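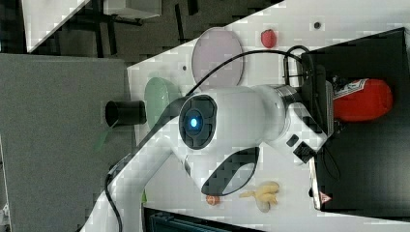 Ticket 1576
Opened: 20/10/2025
Product: Hotirura countertop oven and plug-in probe
Status: Closed by customer

Hi there, I'm hoping somebody can help me out before the holidays, since my whole family is coming to Endden in December and I've already promised them prime rib. I have the Hotirura oven with the probe that plugs into the side wall. My problem is that every roast comes out well past what I set. I ask for medium rare and I get gray all the way to the middle, with a thin little pink stripe if I'm lucky.

I've had the oven for 18 months and it was great for most of that. Chicken, bread, a pork shoulder that people still bring up. It's only beef that went wrong, and only this fall. I'm going to keep adding to this ticket as I try things so you have it all in one place.

Details you asked for on the form:
Cut: boneless rib roast, tied, from the Castellanos meat counter
Mode: Roast, fan on
Probe target: 130 F
Error codes: none
Rack: second from the bottom

Update 1

Thanks for the quick reply! You asked me to do the ice water check on the probe. I filled a tall glass with crushed ice, topped it up with cold water, stirred it, waited a couple of minutes and held the tip in the middle so it wasn't touching the glass. It read 33 F. Then I did boiling water and got 211 F. You wrote back that both of those are fine for a home probe, so I guess it isn't that. I was kind of rooting for a bad probe because that's an easy fix.

Update 2

Next on your list was oven temperature. I bought one of those dial thermometers that hangs off the rack (it swings around like crazy when the fan is going) and set the oven to 325. I let it run an hour and checked every ten minutes through the door. It bounced between 315 and 340 and spent most of its time close to 325. You said that's normal cycling. Okay!

So the probe is good and the oven is good and my roast is still gray. I cooked another one this weekend, a small one because I'm not made of money, and wrote down times like you asked:

In at 4:05, probe reading 41 F
5:00, reading 88 F
5:25, reading 113 F
5:42, alarm at 130 F
Took it out, put foil over it tightly, left it on the hot pan
6:10, reading 146 F

That last number surprised me. I'd never left the probe in after the alarm before. I always yanked it so I could put the cutting board away from the cord.
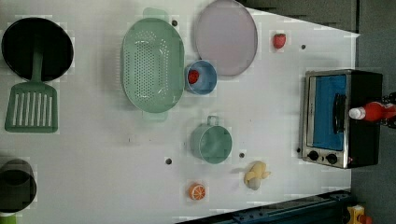
Green slotted spatula and black plate on the white table.

Update 3

Your note about carryover makes sense, but I have a question. I've always rested my roasts, and last winter they came out perfect. Why would it only be a problem now? You asked what changed, and I said nothing changed, and then I went and stood in my kitchen for a while and came up with this:

Roasting pan. I used to use a thin sheet pan with a wire rack. In September I switched to a heavy cast iron thing I got at a yard sale in Ziltville. It holds heat forever.

Foil. I used to lay it on top very loose. Then I read somewhere that you should seal it up to keep the juices in, so I've been crimping it down all the way around the edge.

Oven setting. I used to do beef at 250 because I had all afternoon. Lately I get home later so I've been doing 325, and once 375 when I was really behind.

So I did say nothing changed and that was not even a little bit true. Sorry about that. I wasn't thinking of any of those as part of the oven.

Update 4

You suggested changing one thing at a time. I want to be a good customer, but roasts are expensive, so I did two at once and hoped for the best. I kept the oven at 325, lowered the probe target to 118 F, and moved the roast off the hot pan onto a cool board as soon as the alarm went off. Foil on loosely, just draped. I left the probe in this time.

Alarm at 118 F
10 minutes later, 124 F
20 minutes later, 127 F
25 minutes later, 127 F and then it started drifting down

I cut it and it was pink! There was still a gray band around the outside, wider than I'd like, but the middle was right where I wanted it. We ate too much of it standing up at the counter.

Update 5

Last test, I think. Same cut, a bit over four pounds, salted the night before and left uncovered in the fridge. Oven at 250, probe target 122 F, thin pan with the wire rack. It took a lot longer, which I'd forgotten — close to three hours. Alarm went off, moved it to the board, no foil at all because I wanted the outside to stay dry. It climbed to 128 F and stopped there. Then I turned the oven up to 500, let it get good and hot, and put the roast back in for six minutes to brown.

Best one I've made. Pink from one side to the other and a really nice dark crust. The end slices had the most flavor, and I'm not sharing those in December.

A couple of things for whoever reads this ticket later with the same trouble:

Leave the probe in while the meat rests, at least once, so you know how far yours climbs. Mine went up 16 degrees on the hot iron pan with sealed foil, nine on a board at 325, and six at 250.

Push the tip in from the side, not down from the top. I had mine angled toward the fat in one of my earlier tries and it read high, then dropped when I moved it.

The gravy question I asked in the first email was answered too. I was getting hardly any drippings at 250, and you told me to brown some trimmings and an onion in a pan beforehand. That worked great. I used 13 ounces of trimmings because that's what the counter had wrapped up.

One request, if somebody there passes these along: the booklet has a chart on page 62 with target temperatures for beef, and it doesn't say whether those are for when you pull the meat or when you eat it. I took it to mean pull. A little note next to the chart would have saved me three roasts.

You can close this one. I don't need the replacement probe you offered, but I would take a spare rack clip if you still have them, mine is bent. Same mailing address as on the warranty card.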